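Recording Jacket Folds with Two Hand-Held Grippers

If you've already worked through the towel and T-shirt pages, welcome back! Jackets are the next step up, and I'll admit they're my favorite, even though they take a good deal more patience. A zipper is stiff, sleeves go where they please, and the cloth in between slides around on a smooth sheet.

Before you start

Charge both grippers and wipe the finger pads with a barely damp cloth. Open Usier, make a new session, and type the garment in plain words ("navy zip jacket" is plenty). Plan on 30 folds per garment, which fills a Saturday morning nicely if you stop for coffee.

Step 1. Lay the jacket out

Close the zipper all the way and spread the jacket face up, with the collar pointing away from you and the hem toward you. Let the sleeves angle out to the sides. You don't need to smooth every crease, and please don't iron anything! We want the wrinkles a real jacket has. A patterned sheet is fine too, and so is whatever else lives on the bed, so long as your arms have room to move.

Step 2. Bring the fingers in low

Start recording, wait for the beep, then come in over the hem with the fingers open, one on each side of the lower body. Keep the jacket well in view as you go, and take it slower than feels natural.
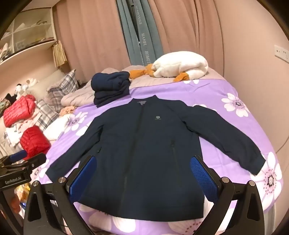
Step 3. Fold the sleeves

Pinch one cuff, lift it just clear of the sheet, and carry it across the chest. Let go completely before you pull back. Do the other sleeve the same way, then bring the hem up toward the collar.

If you drop a cuff, pick it up again and carry on. Those recoveries are worth keeping, and our Vaten set has 1,168 of them among its 3,567 clips.

Step 4. End and label

Hold still for a moment, stop the recording, and mark it "clean," "recovered" or "unfinished." Shake the jacket out before the next one so that it never lands quite the same way twice.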